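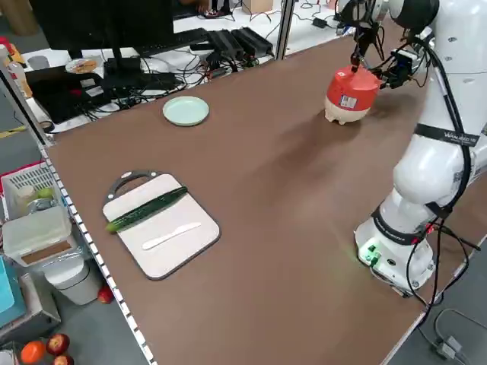
Avmont has put its tabletop handling cell at Ramside back into use after a service stop lasting four shifts. The work covered the arm mountings, the gripper fingers and the cable routing, which had been on the maintenance list since January. Cables on the arm run along the outside of the links and leave over the table edge, so each one was checked for slack through the full travel of the joints. Load checks use household items – a red-and-white rice cooker held by its top is among them – and the arm must keep its grip just clear of the tabletop before the cell is released.

The cell has more than one arm, and each was re-zeroed separately. Base bolts were tightened to the value on the Prirna service sheet, then checked again after 42 test cycles. One connector was replaced. Finger alignment was set last, with the grip force lowered for cups and other light pieces. 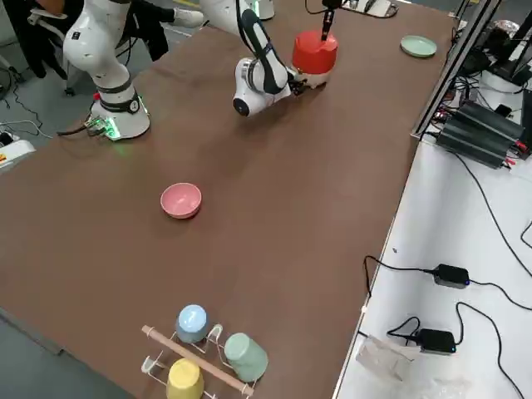
Valbona Živković would have liked the cable work done sooner, and said a five-minute slack check at the start of each shift would have caught the worn connector. Her proposal has been added to the Ramside schedule on trial.

The wrist camera was recalibrated after the fingers were refitted, a job that took roughly 3 hours. Kwame Quaye signed off the cell on 01/05/2018. The next planned stop will cover the joint seals. 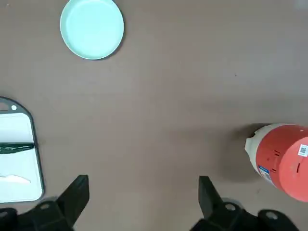 Wrist camera view with the gripper fingers open, Ramside cell.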